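4.2 Vorführung am Besuchstag: Becher aufnehmen

1. Tischdecke glatt ziehen und Becher in gemischter Lage verteilen (aufrecht, liegend, umgestülpt). 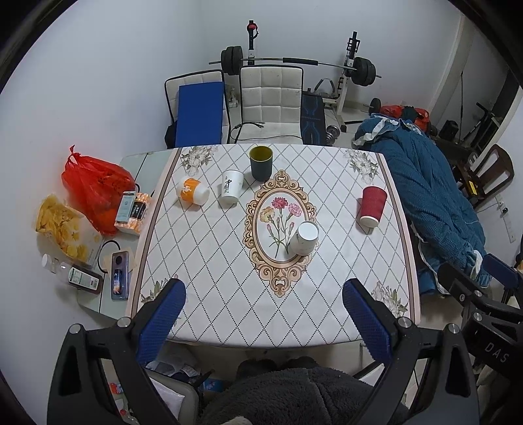 2. Handgreifer mit geöffneten Backen von der Tischkante her heranführen. Backen langsam schließen.

Hinweis: Pro Besuchergruppe 3 Durchgänge, je Durchgang rund 60 Sekunden.

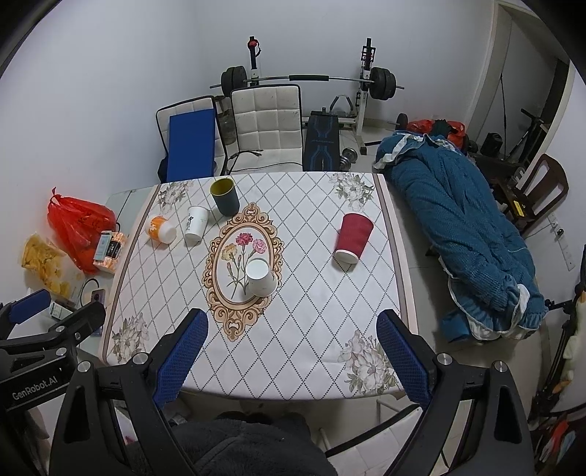 3. Becherlage vor jedem Durchgang ändern.

Vorsicht: Nicht zwischen die Gelenkarme greifen.

Rückfragen: Selma Janevski, Meromon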